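Wokier plaza set: set-up and upkeep notes

Hello, and thanks for reading before downloading. These notes go with the camera logs from Estrella, our four-wheeled outdoor rover, and they cover how she is set up, looked after and occasionally repaired. I've tried to write down the things I would want to know if I inherited her on a Friday afternoon with a session booked for the Monday (which is more or less how I got her!).

The set was recorded in March on the concrete plaza at Wokier, heading along the joints toward the tree line. There are 1000 stills, stored in folders by run, and every folder has a plain text log with the wheel readings and the battery voltage.

Before a run

Charge the pack overnight and let it rest for 20 minutes off the charger. Wipe the lens with a dry microfibre cloth, never the blue shop towels, and check that the camera bracket hasn't crept. It's held by two M4 bolts and a rubber washer, and the washer does get tired. Then park Estrella square to a slab joint and start the Lultov logger, which takes its heading zero from wherever she happens to be pointing. Give it a moment. The light on the back goes from amber to green, and if you push off while it's still amber the whole log will be skewed and you'll be cross with yourself at lunch.
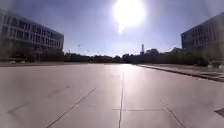 Looking into the sun, with the long centre seam running out toward the mast.

Exposure is left on auto with the ceiling turned down, and even so the sun comes out as a big white disc and the paving under it goes silvery. We've kept these stills in because a good many of the joint-finding failures happen in exactly this light, and it seemed a shame to hand people only the easy ones. The corners are dark and a bit smeary as well, so please mask them before fitting lines.

Looking after the wheels

Grit is the main enemy. Every 3 sessions, take off the hub caps, brush out the bearings and put a small dab of grease back in (a small one, please, it flings). If the left rear starts to tick, the grub screw on the coupler has backed out again. Threadlock and a quarter turn will sort it. Spare couplers are in the Cekari tray under the bench, along with the good hex keys, which I would love to see returned to the same tray.

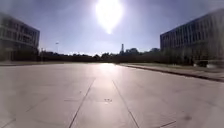 Page last changed: March, by Wissam Karaki

The small dark rectangle between the two converging joints is tagged "plate" in the labels, though it could be a drain cover, and the faint smudge at lower right is tagged "stain". Neither should be treated as an obstacle. The kerb on the right is labelled as an edge for its full visible length.

Known problems

Log version 2 writes the voltage with a comma on some laptops, so check your import settings first. If you find a folder with no log in it, send me a note with the folder name and I'll dig through the backup drive.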